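Thursday, late, feet up, tea going cold

First full day with the arm on the wipe bench, and I've come home less tired than I've been for months, which has left me feeling a bit odd. I half wanted it to be a disaster. We've been calling it Plodex since the lorry brought it, after the old walking-frame advert, and the name has stuck so hard that it's gone on the rota. Plodex, 8 till 6, no lunch.

I took my seat at the side with the clipboard, a capital A on the board, eraser within reach, and tried to look like a supervisor. 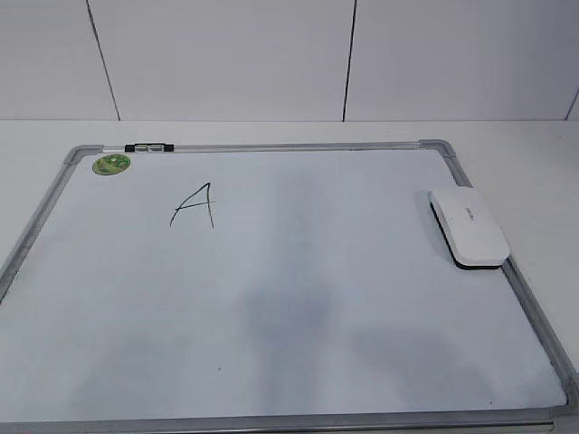
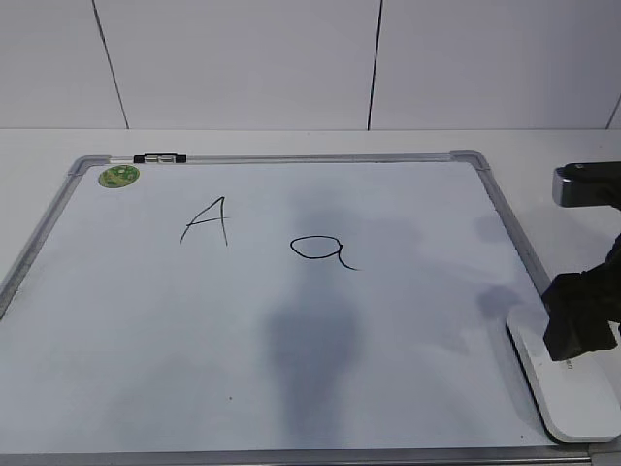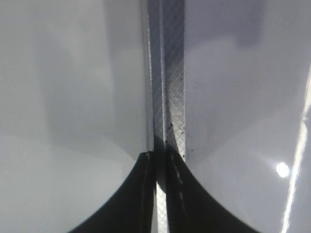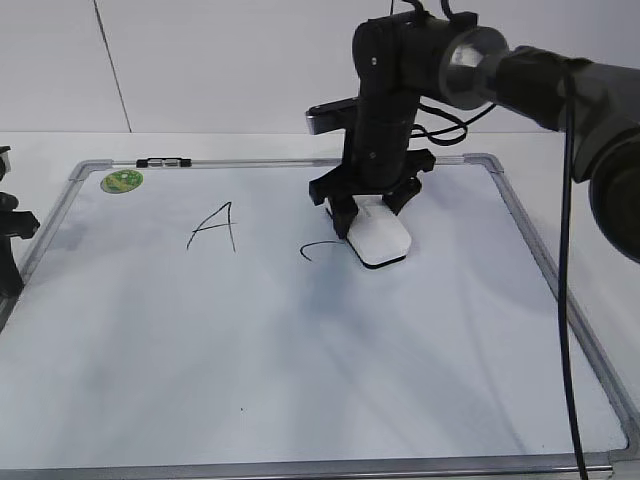 Iveta Hudec reckons I'm daft to be cheerful. Her view, given over the sandwich counter at some volume, is that they start with the job everyone hates so you say thank you for it, and then by December they've come for one you quite liked. She said she saw it at Beneš when the packing line went over. People there were told they'd be freed up for other work, and the other work was a cage of returns and a barcode gun.

I didn't have much of an answer. I do hate the wipe bench though! Two years of it. Write a letter, wipe the letter, look at the ghost it leaves, write a number in a box, write a letter. My right shoulder clicks when I put a coat on. The most I ever did in a shift was 437 and I was so proud of that, I bought myself a curry. The sheet from Vornex wants 1552 wipes for each eraser on each kind of board, so you can work out for yourself how many coats and how much clicking that comes to.

The thing I hadn't expected was missing the wiping a bit. I'd always done it by feel. You know when a felt is going because it starts to drag, and you lean on it more without meaning to, and then your results go funny and somebody in the office asks why Tuesday looks so different from Monday. (Tuesday looked different because I was fed up.) An arm leans the same all day, or so we're promised, and then the numbers ought to be about the eraser instead of about me. I can see why they want that. I'd want it too if I was paying for the test.

But I did find myself with my hand out, twice, to do a corner. There's a line of yellow tape on the floor and I'm not meant to cross it while the thing's moving, and there I was with my toe on it like a kid at a swimming pool.

So what do I do now? I grade. All day I look at smears and decide if they're a 2 or a 3. That used to be the ten seconds between wipes when I got to rest my arm, and now it's the whole job, and by mid-afternoon my eyes had given up. Everything was a 3. The wall was a 3. I asked if I could have a proper lamp on a bendy neck and was told to put it in Rallico, so I put it in Rallico, and Rallico sent me a message thanking me for my request. We'll see. I'm also the one who changes the erasers over and presses the button if something looks wrong, except there wasn't a list of what wrong looks like, so I've started one in the back of the clipboard. It has more on it than I thought it would.

The other change is the talking. When there were two of us at the bench we nattered from the moment we got our aprons on. Now I'm on my own with it and the second bench chair has gone off to goods-in along with the person who used to sit in it, who says it's fine over there but draughty. Nearly everything I know about this company I learned at that bench. Who do I ask now about holiday forms?

I said some of this to the shift lead and she was nice about it, to be fair. She's going to see if the grading can be split, mornings me, afternoons goods-in, so we both get off our feet for half a day and both get away from smears for the other half. I'd take that. I'd take it tomorrow. It'd mean someone else learning what a 2 looks like and I've offered to teach it, and I even heard myself say there should be a set of sample boards to check against, like paint cards. She wrote that down. No one has ever written down anything I said about wiping.

Told Iveta on the way to the bus. She said get it in writing, and get the money for the teaching in writing as well, and then she lent me her umbrella, so I don't think she's cross with me.

Shoulder still clicks. I just tried it with the dressing gown. Must remember reading glasses tomorrow, and to take the umbrella back, and to ask about that lamp again.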